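## 4. Setting up the measuring station

By now you should have your household list from Section 3, and I hope a cup of something warm, because this part takes patience the first time through. The Wimum survey looks at how children and their mothers are growing and eating in the 160 households on your list, and everything we later say about nutrition in the Hollenstein district rests on the heights and weights you write down. Please read the whole section once before you unpack anything.

You will need two people at every station. One measures and calls out the number, and the other repeats it aloud and writes it down. Lucinda Ruiz-Ortega, who trained our very first teams, likes to have them swap jobs at the midday break so that tired eyes get a change, and I would warmly suggest you do the same.

### 4.1 Getting the room ready

1. Choose a room with a hard, level floor and decent daylight. Packed earth is fine if it is truly flat, but carpet is not, even thin carpet.
2. Stand the height board against a wall and press on both top corners. If it rocks, move it.
3. Place the scale where a grown person can step on and off without brushing the wall.
4. Set a table off to the side for the forms, and keep a second surface free for people's belongings.
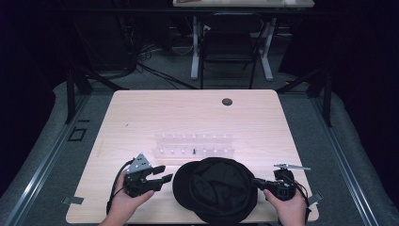 Height is where most of our repeat visits come from, and nearly always the trouble is something on the head or under the feet that both team members stopped noticing. Ask kindly, and ask everyone, the grandmothers included. Shoes come off first, then thick socks, then anything worn on the head; a soft hat like the black one on the table, with folds in the crown and a rounded brim, would still keep the headpiece from resting where it should. Braids or buns that sit on top of the head should be loosened if the person is willing. If a head covering is worn for religious reasons, leave it be, tick box 9 on the form, and carry on with the visit as usual.

> **Note:** Offer a screen or a separate corner to anyone who would like one. A mother who feels looked after will usually bring the younger children back for the follow-up – and we do want to see them again.

### 4.2 Checking the scale

1. Switch the scale on with nothing on it and wait for the zero to stop blinking.
2. Put the test weight in the center of the platform. Read the display aloud.
3. Lift the weight off, let the scale return to zero, and repeat.
4. Write both readings on the Skolline check sheet, with your initials and the time of day.

If the two readings differ, move the scale to a different patch of floor and start over from step 1. A new spot cures it more often than a new battery does.
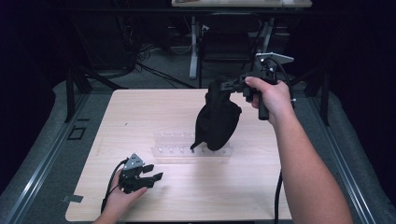
Should the readings still disagree after you have moved the scale, set it aside and use the spare. Label the faulty one, and let Shoshana Villanueva at the district desk know before the end of the day so she can send a replacement with the next supply run.

> **Caution:** Never correct a reading in your head. If the scale seems to be weighing heavy, the answer is to stop and change scales, however long the line outside has grown.

### 4.3 Before the first family comes in

1. Ask the head of the household, or the mother, for consent, using the card in the local language. Read it slowly, all the way to the end.
2. Confirm each child's month and year of birth. A family may remember it by a harvest or a holiday, so have the Steranik event calendar open beside you.
3. Weigh first, then measure height. Children under two are measured lying down, which is covered in Section 5.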